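Binder clip

A binder clip is a small spring clamp for holding loose sheets of paper together. It has two parts: a strip of springy steel bent into a shape like a little tent, and a pair of wire handles that give you the leverage to open it. Where I grew up we called them bulldog clips, and Kalliopi Papadakis, who edits these entries with me, still writes in every time I do that (a bulldog clip is a different thing, okay, I know!).

How it works

Squeeze the handles and the mouth opens. Let go and the steel snaps back. Then the fun part — you can fold the handles flat against the paper, or pinch them inward and pull them right out, which leaves a tidy spine on the stack. I do this with long reports and then lose the handles, so maybe don't copy me.

Sizes

Makers don't all agree on names, but small, medium and large cover most of what's in a desk drawer. I once tried to get a medium around 222 pages of choir music and it shot across the room. Go up a size. For one page and its receipt, a paper clip does fine and won't leave a dent.

Colors

Black is the classic. Colored ones cost a bit more and I love them unreasonably. Aiguo Mao runs the front desk at Drumora, a print shop I use, and gives each color a job: pink for proofs, blue for paid, yellow for waiting on the customer. It sounds fussy until you have 30 orders on the counter in February.

Storage

The box they come in always splits, so move them to something shallow and open. A tray beats a jar, in my opinion, since the handles snag on each other and you end up shaking a jar like a piggy bank. Leave the handles up if you grab them often, and fold them down if you need the room.

Colored binder clips and a yellow container to keep them in: 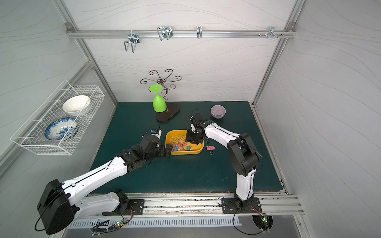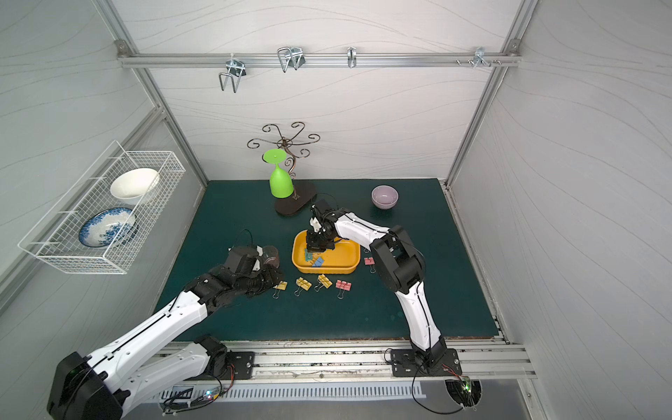
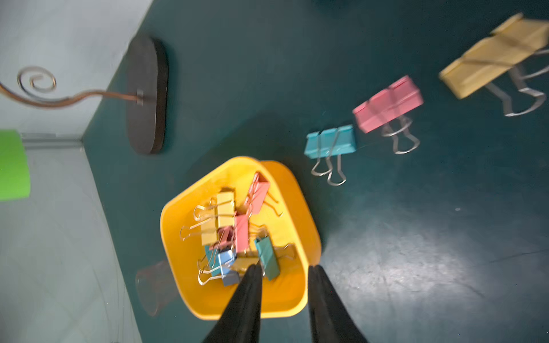
Other uses

People clamp chip bags, park charging cables on the edge of a desk, and hang up recipe cards. I use a large one to squeeze the last of the toothpaste. Shuzhen Lu wrote to me about keeping seed packets shut with the small size, 15 packets to a shoebox, and I've started doing the same.

See also: paper clip, bulldog clip, clothespin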